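Workshop tips from the Riltemham robotics club

by Gemechu Woldegiorgis

Our club meets in the school workshop at 4 in the afternoon, and this year the students work on a kitchen helper project. The task looks easy on paper: take a cup from the table, put it in the cabinet, close the door. We collected these tips from our notebook so other clubs can lose less time than we did.

Make the table boring first. Take off all tools, bags and drinks which are not part of the task. Wipe the table with a soft cloth and a little dish soap, then dry it well, because sticky spots make light cups tip over.

Hang dark cloth behind the work. We use metal clips from the stationery shop, and they hold better if you fold the top edge of the cloth two times. Foam letters can be pinned on it, and the younger students like to choose them. 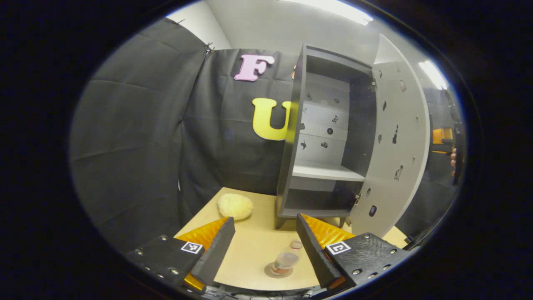

Reading time: 4 minutes

Start with a clear plastic cup only if your students are patient. It is hard to judge where the wall of the cup begins, and a thin cup bends when you squeeze too much. Our rule is to close the fingers slowly until the cup stops sliding, then no more.

Leave the cabinet door open wide during the first 15 tries. Later, practice the door alone. If it swings back by itself, put a folded piece of cardboard under one leg of the cabinet and try again.

Keep the cables of the gripper together with soft ties, and leave enough slack for the wrist to turn. Check the small screws on the finger plates before every session. One team, Gorneo, skipped this in June and spent the whole break searching on the floor.

Write down every try, also the bad ones. Team Plaltus made 67 tries in one month and could see from their list that most drops happened when the cup was lifted too early.

Change the person who holds the gripper after 30 minutes. Tired hands shake, and the notes become short too.

At the end, wash the cups by hand in warm water and let them dry upside down on a towel. Lids go in a separate box with the name of the team on it.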